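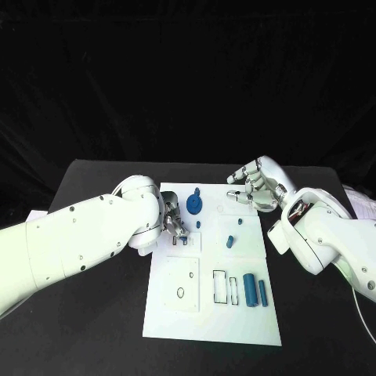
Blue parts and printed outlines on a white board

Outlines or labels for a tool board?

pegandpine
Hello all! I've finally cleared the long wall in my garage (it only took me until February) and I'm hanging a 16 by 25 inch board for the small stuff. My neighbor swears by tracing around every tool, and I do love the look, but I buy and swap things so often that I'm afraid I'd be repainting forever. What do you folks do?

narnstead_nan
Outlines, every time! I did mine with a paint marker 10 years ago, and my grandkids can put the pliers back without asking me a thing.

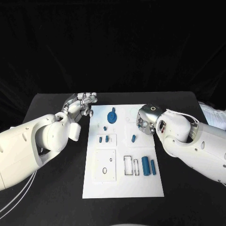
Re: Outlines or labels for a tool board?

rollus284
I'm going to disagree with Nan, much as I enjoy her posts. Outlines are lovely until you replace a wrench, and then you've got a ghost on the wall. I use strips of masking tape with the name written on, and peel them off when things move.

narnstead_nan
But then you have to read them, dear, and my glasses are always in the house.

pegandpine
Could I draw the outlines on paper and pin that up, so I can change it later?

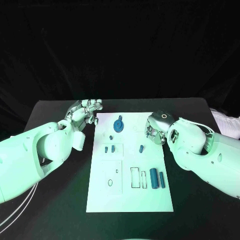 Thin black outlines on a white sheet

rollus284
Paper I could live with. Use the heavy kind, mine curled in the damp.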